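Sukex revises its small drawer cabinet guidance after handle survey

12 Mar 2020

Sukex has issued a revised service sheet for compact tabletop drawer cabinets, covering handle fitting, drawer travel and the care of finished timber tops. The sheet replaces guidance first released in September and applies to two-drawer units of the type sold for stationery, sewing notions and small toys. It was prepared by Zyanya Contreras, who manages furniture testing at the firm, with fitting notes from Declan Baxter of the repair workshop Drunent.

The revision follows a survey of 200 cabinets returned to Drunent for repair. Of these, 45 had a fault in the handle or its fixings, and a further 14 had a drawer front that no longer sat parallel with the carcass. The remainder were mostly finish repairs, with wear concentrated on the front lip of the top panel.

The reference unit is a dark brown wooden cabinet with two stacked drawers. A white U-shaped handle is mounted over a tan backing plate on the upper drawer. The lower front is plain.

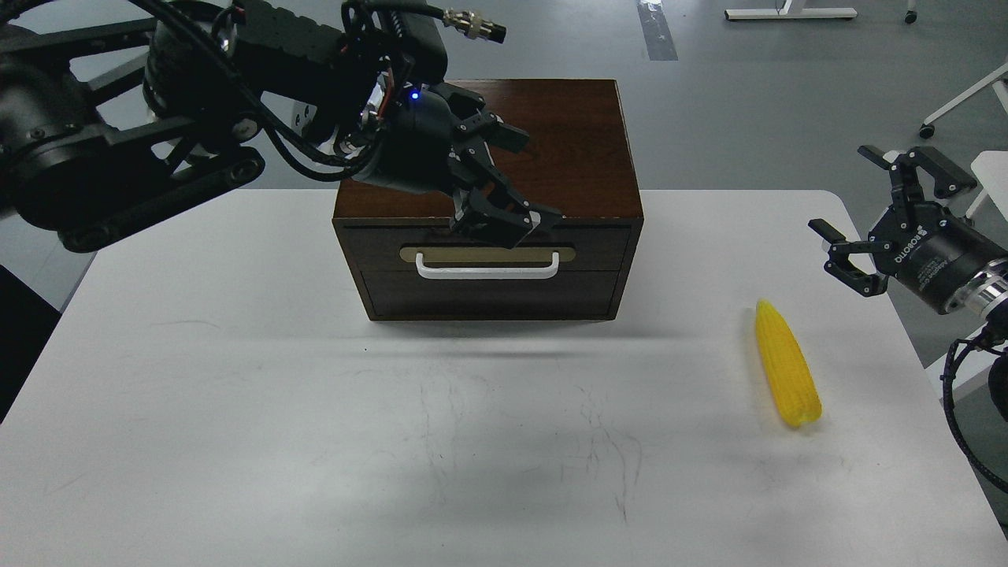 ## Handle and backing plate

The sheet recommends that a replacement handle be fitted over a backing plate wherever the original fixing holes have enlarged. The plate covers the damaged area and spreads the load across a wider section of the drawer front. Contrasting colours are acceptable. Plates should be cut with rounded corners, as square corners were found to lift earlier in service.

"Most of the handle faults we see are a screw that has been overtightened into soft timber and then tightened again," Baxter said. "Plug the hole, let the glue cure overnight, then redrill. If you skip the plug, the plate will only hide the problem for a while."

Fixings should finish flush or below the surface on the inside of the drawer front. Protruding screw ends are listed as a reject condition for any cabinet intended for a playroom - a change from the earlier sheet, which treated them as advisory.

## Drawer travel

Drawers without metal runners depend on the fit between the side walls and the carcass. The sheet calls for a travel check with the drawer empty, followed by a second check with a load of 600 grams spread evenly across the base. The cabinet should stand on a flat, level table for both. A drawer that binds when empty is to be sanded along the side walls only, and the bottom edge left alone until the sides have been ruled out.

The reference unit has a pale, unfinished light-wood drawer interior. Bare timber inside a drawer is permitted under the revised sheet, provided that it is free of splinters and that no finish has run over from the front panel. A semicircular finger notch is cut into the top edge of the drawer front at the centre.

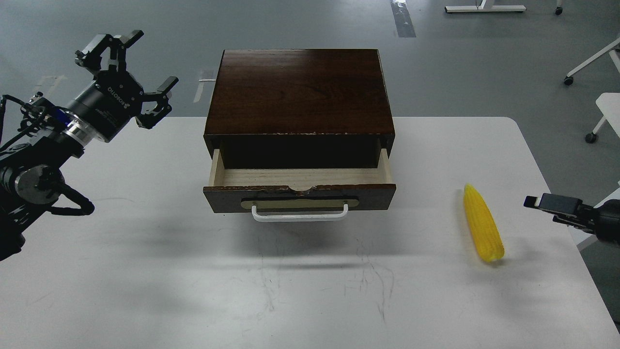

Contreras said the notch had been retained in the guidance as a secondary grip. It lets a drawer be opened if the handle is removed for repair, and gives the fitter a centre mark when positioning the plate. The sheet asks that the cut edge be eased with fine abrasive paper.

Paraffin wax is the preferred lubricant for timber-on-timber contact. Spray products are excluded, as they can stain unfinished sides and may transfer to the contents. Wax is applied sparingly to the upper and lower edges of the side walls, and the drawer is then cycled by hand until movement is even.

## Finish on the top panel

Small pale chips along the front lip are classed as cosmetic. The sheet allows them to be coloured with a matching touch-up stick - a full refinish is called for only when bare timber extends back onto the flat surface. Gloss tops should be wiped with a barely damp cloth along the direction of the grain and dried straight away.

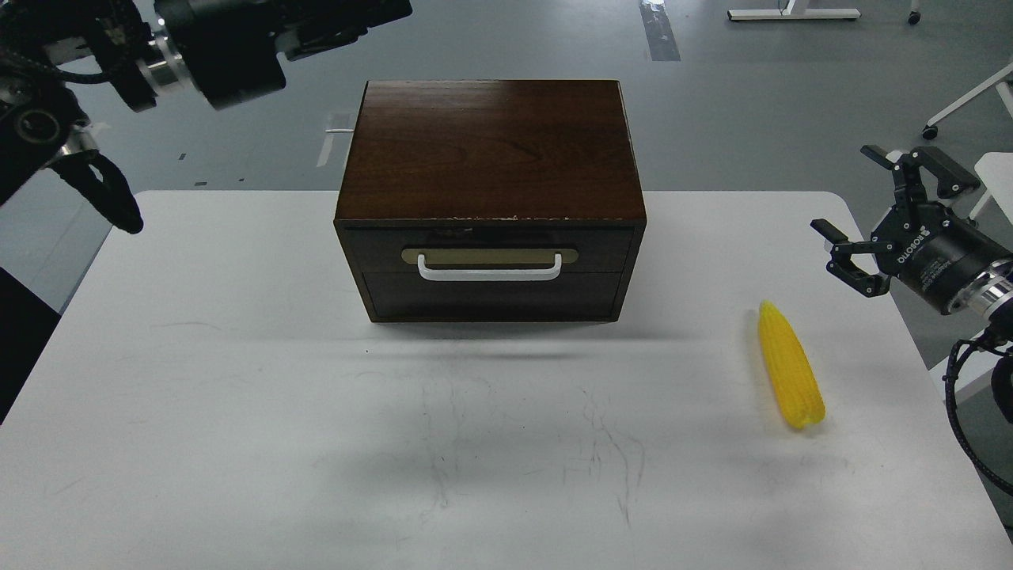

*The two-drawer cabinet with both drawers closed, and a yellow toy ear of corn to its right.*

Copies of the revised sheet are available through Sukex dealers and from the Drunent workshop counter. A companion sheet on hinged lids is in preparation and will be circulated to repairers for comment in September.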